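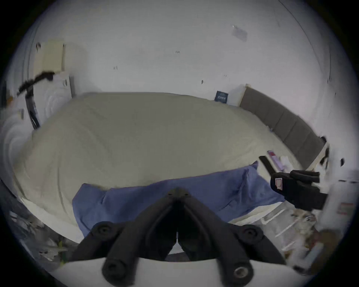

Besuch beim Tag der offenen Tür der Buchbinderei und Nachdruckwerkstatt Brorell

Die Werkstatt liegt hinter dem Güterbahnhof in einem zweistöckigen Backsteinbau, der früher eine Tabakhandlung war. Einlass war ab 10 Uhr, wir kamen kurz nach elf und mussten noch auf die nächste Führung warten. Im Vorraum lagen die aktuellen Kataloge aus, dazu eine Kiste mit Mängelexemplaren zu halbem Preis.

Brorell stellt Nachdrucke vergriffener Sachbücher her, vor allem Geschichte und Ideengeschichte aus der Zeit zwischen 1880 und 1930. Die Auflagen sind klein. Vom derzeit meistverkauften Titel, einer Reisebeschreibung in zwei Bänden, wurden 827 Exemplare gedruckt, bei den meisten anderen bleibt es deutlich darunter. Delphine Doucet leitet das Lektorat und führte unsere Gruppe durch das Erdgeschoss. Sie zeigte zuerst den Scanplatz. Gescannt wird nur, was sich ohne Schaden aufschlagen lässt. Danach wird der Text neu gesetzt, Fotoreproduktionen der alten Seiten macht das Haus nicht mehr. Für einen Band mit 338 Seiten rechnet sie vom Scan bis zur Druckfreigabe mit vier Monaten, das Register nicht eingeschlossen.

Länger blieben wir beim Thema Vorworte. Jeder Nachdruck bekommt eine Einleitung, die das Buch in seine Zeit stellt und Fehler des Verfassers benennt. Ein Besucher fand das bevormundend und sagte es auch. Doucet antwortete, man könne die Einleitung überblättern, der Haupttext bleibe ungekürzt. Streitpunkt ist offenbar auch im Haus, ob Fußnoten des Lektorats unter den Text gehören oder in den Anhang. Zurzeit stehen sie im Anhang, was ich beim Lesen unpraktisch finde.

Im Obergeschoss arbeitet die Binderei. Emmanuel Okoth führte die Fadenheftung vor und ließ uns zwei Gewebesorten vergleichen, das billigere franst an den Kanten schneller aus. Die Reihe Cellura erscheint seit diesem Jahr nur noch broschiert, der Halbleinenband war bei den kleinen Auflagen nicht zu halten. Gebunden kosten die Bücher ab 28 Euro.

Am Nachmittag gab es im Lager einen Vortrag von Akihiko Yagi über Antiquariatskataloge als Quelle. Sein Bestand umfasst 2232 Hefte, die ältesten stammen aus dem Nachlass Morbridge. Der Vortrag war gut, aber zu lang, und in den hinteren Reihen verstand man wenig.

Verkauft wurde bis 17 Uhr, Kartenzahlung war nur an einer Kasse möglich. Der nächste Termin ist für Juni geplant, Anmeldung für Gruppen bei Kumudini Karunaratne im Büro. Parkplätze gibt es kaum, vom Bahnhof sind es zehn Minuten zu Fuß.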